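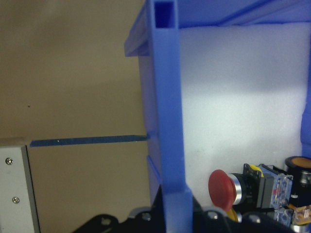 The Red Button Is Not a Safety Plan

By Ayana Abera
November

Print this article | E-mail this article

Every safety meeting I have ever sat through has had the same hero. It is red, it is shaped like a mushroom, and at some point a person in a clean polo shirt will gesture toward it and say, "And of course, there's the e-stop." Heads nod. Somebody reaches for a bagel. The subject of how people get hurt by machines is closed until next quarter.

I have nothing against the emergency stop. I have hit a few in my time, one of them with my hip. What I object to is the job we have given it, which is to stand in for all the thinking we meant to do and didn't.

I write procedures for a living. For 21 years I have been paid to put down in plain sentences how people should behave near equipment that can move without asking them. The first robot cells I wrote for were bolted to the floor inside a fence, and the fence did most of the work. You wanted in, you opened the gate, the robot stopped. My document was two pages long and one of those was a map to the gate.

Now the arms are smaller, they sit on benches, they have cameras on their wrists, and they are handed small fiddly parts of the sort we used to give to a patient man named Gus. The fence has gone to wherever fences go. And the procedures have swollen to fill the hole. The last set I was asked to review, for an assembly line at Rodance, listed 1,671 separate requirements. I read them all. I may be the only living person who has, and that includes the people who wrote them.

Requirement 12 said the emergency stop must be clearly visible at all times. Requirement 340 said it must be protected against accidental contact. The person who had solved both of these had put a clear cover over it, with a latch. I tried the latch with work gloves on. I tried it again. A technician came over and showed me the trick, which involves the thumb.

My first modest proposal, then, is that nobody should be allowed to approve a stop button who has not pressed it, from where the operator stands, wearing what the operator wears, with something in the other hand. It takes a minute. I have asked for this at four companies and been told at three of them that it would have to go through training.

The second concerns where the things get put. People who lay out workstations have tidy minds, and tidy minds like corners. A corner is out of the way. It holds a bracket nicely. The wiring can run down the post where it won't bother anyone. Then the bench fills up, as benches do, and the one control that must be reached in a hurry is behind a post, beside a bin, and on the far side of the arm you are hoping to stop. I have seen a button placed so that you had to lean through the robot's working area to get at it. The drawing had been signed by five people. It was a beautiful drawing.

Hadiza Chukwu, who ran maintenance at Flidberg when I was there, had a rule for this that she never bothered to write down. She would walk up to a new station, shut her eyes, and slap. If she hit the button, the station passed. If she hit anything else, she went to find the designer and invited him to shut his eyes too. I once suggested we make it official, and it went into the system as "ergonomic verification of actuator accessibility," after which people filled in the form at their desks.

That is the trouble with good practice. It starts out as something a sensible person does with her hands and it ends up as a box somebody checks with a mouse.

I can hear the standards people clearing their throats. They are decent folks, they have read more accident reports than I have, and most of what they ask for was paid for by somebody's fingers. I don't want fewer standards. I want ones that a person on second shift can carry in her head. A rule no one remembers protects the company in court, and I suppose that is worth something to the company.

Consider what an emergency stop does on a good day. It stops the robot. It may or may not open the gripper, and you had better know which, because a gripper that lets go drops what it was holding, and a gripper that hangs on is still hanging on to you. It may leave air in the lines. It may leave the arm stiff as a fence rail with your sleeve under it. I asked eight operators at one plant what their gripper did on a stop. Five said it opened and three said it held. The manual agreed with the three. I leave you to work out what the five would have done in a bad moment.

So, my third proposal: tell people what happens after the button. Put it on the station, in words of one syllable where you can manage it. "ARM STOPS. GRIP STAYS SHUT. PULL THIS TO FREE IT." I drew up a sign just like that for Gudeta and it came back from review with a logo, a revision number and a sentence about our shared commitment to a culture of safety. The part about pulling had been moved to an appendix.

And then there is the reset. We spend a great deal of breath on stopping machines and very little on starting them again, when starting them again is where I have seen the closest calls. A stop is quiet. Everybody is looking at the robot. The reset happens ten minutes later with the line backed up and a supervisor breathing through his nose, and the person twisting the red cap back out is often not the person who pushed it in. He doesn't know why it was pushed. He may not know where she is. At Clekico they had a simple fix for this, which was that whoever pushed the button was the one who reset it, and if she had gone to lunch, then the line went to lunch. Output suffered terribly for about a week, by management's account, and then people learned to finish the conversation before wandering off.

You will notice that none of this is expensive. I have nothing clever to sell you. There are firms that will put sensors on your robot, and a light curtain, and a vest that buzzes, and some of it is very good and I'd take it over a laminated sign any day of the week. But I have also watched a buzzing vest hung on a chair by nine in the morning because it itched. The equipment has to get past the person, and the person is warm, tired, behind schedule and quite sure that nothing will happen, on the solid grounds that nothing did yesterday.

I told the people at Rodance I could get their 1,671 requirements down to a single page for the floor, with the rest kept in a binder for whoever enjoys binders. They were interested. They asked me to write up the case for it. I did, and it was circulated for comment, and the comments were folded in, and the document now stands at 1,751 requirements, of which one is that there be a single page.

It hasn't been written yet. I check on it from time to time. Meanwhile I would ask you, when you next walk past a robot at your own place of work, to find the red button and work out how you would get to it if you had one free hand and it was the wrong one. If you don't like the answer, go and bother somebody. Bring the bagels if you have to.

Print this article | E-mail this article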